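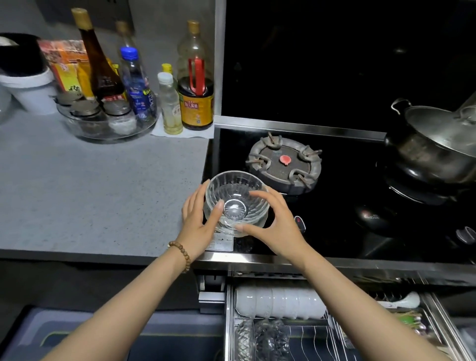
Clear glass bowl at the cooktop, staff kitchen.

Visit report: Famberg Police Department open house, June

The department opened its Poon Street station to residents from 2 p.m. Attendance was capped at 200, with visitors moved through the building in groups of 14. Entry was by the records lobby. Bags were checked and phones were allowed everywhere except the holding area.

The first stop was dispatch. Calls are logged in Hidoteo, the records system the city bought to replace paper cards. Each call gets a number, a priority code and a time stamp. The screen on display was a training copy and showed entry 2339, a noise complaint. Shootings and robberies in progress go out by voice first — the written entry follows.

The evidence room was seen through the door only. Items are bagged, sealed and shelved by case number. Firearms are kept in a separate locked cage, and anything sent to the state lab is signed out and signed back in.

Patrol staff then showed a cruiser in the rear lot. The report terminal is mounted by the front seat and works on the same system as dispatch. Questions from our group were mostly about car break-ins near Zovberg Park. The answer was that overnight patrols there have been increased, with no end date set.

Crime maps by district were handed out at the exit. The holding area tour was dropped for our group because a cell was in use.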